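Review: Lunia planning and simulation software, single-seat licence
Reviewed by Svenja Mösli, 2018-01-05

We clear and repack furnished rental flats. Two arms took over the lifting of small items in October, and Lunia is the program in which their reaches are planned before anyone drives to a flat. I have used it for 23 jobs.

Installation took one morning. The room editor is plain and quick. Furniture comes from a library of 1079 objects, and ornaments with an awkward outline can be imported as scans. Collision checking is strict and can't be relaxed for a single object, so a thin spire or a television stand will stop a plan that a person would call safe. The manual is thin on this point.

The larger change is in the working day. Halyna Zinchenko used to wrap and carry; she now spends the first hour at a desk, placing objects and approving each reach. Her back is better and her eyes are tired. Bohdana Polishchuk kept her hours but lost the weekend rate, as planning is all done on weekdays. Both were given 5 days of training, and both say the part on gripper angles was too short.

Faults: saving is slow, undo forgets camera moves, and dark objects on dark furniture are hard to pick out in the default view. I raise the ambient light before checking where the gripper tip ends up next to a carton.

The licence is tied to one machine, and moving it means a call to the supplier. We will renew for a year and ask for a second seat.

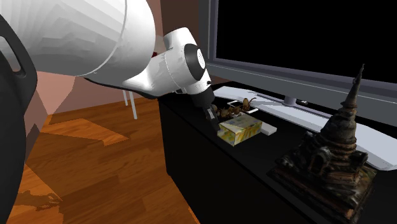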